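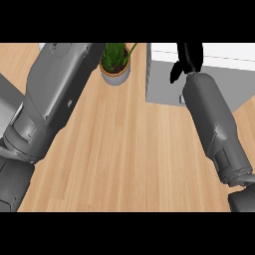

Simulator credit, in the licensing of small drone pilots, is the practice of letting time spent flying on a computer count toward the hours a student needs before taking a flying test. Schools that sell it describe the time as equal to time outdoors, a claim that rests on thin evidence. Part of the appeal is how good computer-made settings now look. None of that says whether the program has the weight, grip or air movement right, and for a student learning to land a drone those are the parts that matter.

Origins

The best-known credit scheme began in Gorkau, where the flying school Tzanetos wanted to cut the cost of its beginner course. Students had been required to log 30 hours with an instructor. Under the revised course, up to a third of those hours could be flown on Werkell, a desktop program the school already used for classroom talks. The change was presented as a safety measure. The school's own fee sheet suggests that saving on instructors and broken propellers also had something to do with it.

A second school, in Mandari, adopted the same rule the following December. It published no study of its own and cited the Gorkau course as proof that the idea worked.

Claims and evidence

Supporters usually point to a Tzanetos summary of 2,893 logged student flights. It reports fewer crashes among students who had used the program first. The summary counts a crash only if the student filed a damage form, and the forms were optional. It does not say how windy it was on the days in question, or how many students quit before their first outdoor flight. A student who gave up early could not crash and would improve the figures by leaving.

The flight instructor Krum Bošković, who reviewed the summary for a pilots' newsletter, noted that the two groups had also been taught by different staff. He did not dismiss simulators. His view was that they teach stick direction fairly well, including the awkward business of steering a drone that is facing its pilot, and that they teach judgment poorly. In his account, students trained mostly on screen tended to fly too close to people, having never had a real person standing near the aircraft.

Tzanetos replied that 700 of its graduates had passed the flying test. The reply did not say how many had failed it, or how many of those who passed had used the credit.

Legal standing

Credit hours have no fixed meaning outside the school that grants them. A certificate may list total hours with no split between screen and field, so an injured bystander's lawyer, or an insurer, may have to ask for the full training log. Schools differ on how long they keep these. Some wording in course brochures implies that certified students are covered for accidents, but a training certificate is not an insurance policy, and the brochures rarely make the difference plain.

Current practice

Most schools that offer the credit now require at least 3 outdoor flights with an instructor before the test. Why that number was chosen has not been explained in any published course guide.

See also: Drone accident reporting; Flight training log; Liability waiver

Contact the editors | Page last edited November 29, 2020 | Copyright and terms of use | Back to top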